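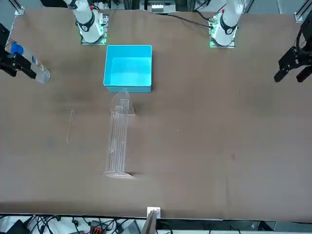
Mohsin Jafri

Hello all, I hope this is the right part of the site, as I wasn't sure whether it belonged under storage or under cleaning and it's really a bit of both. I'm trying to get better at packing up after the Saturday market in Gretier, where I sell greetings cards and small prints, and I've come a bit unstuck over something that ought to be very simple.

I have the turquoise tub, which I like very much and don't want to replace (it was a present, and you can spot it from the other end of the hall), and I have the clear acrylic stand that the cards go on. The stand is the one thing I really worry about. My last one went cloudy and scratched within a year, all from going in and out of the tub with everything else, and by the end the cards looked as if they were behind a bathroom window. This one is still fairly new and I'd love to keep it nice.

Then there's the bottle of water, the clear sort with the blue cap. I always have one with me on the stall because I talk all day, and it always ends up going home in the same tub as the stand. I've got everything out on the brown table to have a proper think about it, tub empty, stand flat on its back, and I'm no further forward than I was at breakfast.

So what I'd like to know is:

Would you put the stand in first, flat on the bottom, or last, on top of the rest? What would you wrap it in? And does the bottle go in with it at all, or am I asking for trouble? I should say that I come home on the bus, so one tub and one shoulder bag is my limit, and the tub spends most of the journey on my knees. There's also the cash tin, two tablecloths, a roll of tape and the cards themselves, which live in a box with a lid.

Any advice on cleaning the thing would be welcome too. I've been using the blue window spray from under the sink and somebody at the next stall pulled a face at me when she saw it.

Thank you in advance, and sorry for going on!

Tanveer Zaidi

Hello Mohsin, what a cheerful tub. I did craft fairs for six years, first in Zivarden and then all over, and I ruined two stands before I got into better habits, so you have all my sympathy.

Your neighbour was right to pull a face. Put the window spray back under the sink, particularly if there's ammonia in it (it'll say on the back). Acrylic doesn't like it, and over time it can go hazy or get tiny fine cracks that won't polish out. A good deal of the cloudiness on your old one may well have been the spray and not the tub at all. What you want is a bowl of lukewarm water with a drop of washing-up liquid and a soft cloth, a clean one. Blow or rinse the dust off before you wipe, as it's the grit under the cloth that makes the scratches. Then pat it dry. No kitchen roll, please! It feels soft enough but it leaves little marks, and you'll see every one of them as soon as the sun comes through the hall windows.

For wrapping, I used an old cotton pillowcase, and I never found anything better. The stand slides in, you fold the open end over, and it goes in the wash when it gets grubby. An old T-shirt does the same job if you haven't a pillowcase to spare. I'd steer clear of newspaper, and of bubble wrap for long storage — I left one wrapped all summer in a warm cupboard and it came out with a pattern of faint circles on it.

As for the order, this is how I'd pack yours:

One tablecloth folded flat on the bottom of the tub. Box of cards on that, with the cash tin beside it and the tape in whatever gap is left. Second tablecloth over the lot, folded so that it makes a level bed. Then the stand in its pillowcase, last in and on top, with nothing at all above it. It's the first thing you need out in the morning anyway, so you won't be rummaging. If the stand is a bit too long to lie flat in the tub (I can't judge it from here), don't be tempted to wedge it in corner to corner. Stand it upright against one side with a tablecloth pushed down next to it.

The bottle goes in the shoulder bag. I wouldn't have it in with paper stock for any money. I once had a cap that I'd have sworn was tight, and I lost 200 cards between the hall and my front door. I sat on the stairs and had a little cry, and then I had to ring my printer.

Do come back and tell us how you get on.

Arain

Bottle in the bag, agree with that. Drink it or tip it out before you pack up, less to carry.

I don't bother with a pillowcase, I just roll mine in the tablecloth. Mine has a few scratches, but customers look at the cards. Plastic polish from the car shop takes the small ones out if you have the patience. Try it on the underside first.

Mohsin Jafri

Thank you both so much. Tanveer, I'm very sorry about your 200 cards, I felt that one in my stomach. I've found a pillowcase, a rather faded one with ferns on it, and the window spray has been sent back to the windows. I checked the label and there was ammonia in it, so that's that explained.

I've done a trial pack in your order this evening and it all goes in, though I had to fold the second tablecloth in three to get it level. Arain, I may well try the polish on the old cloudy stand, which is still in the loft, and if it comes up well I'll have a spare for the Christmas market.

Last edited 26 November 2024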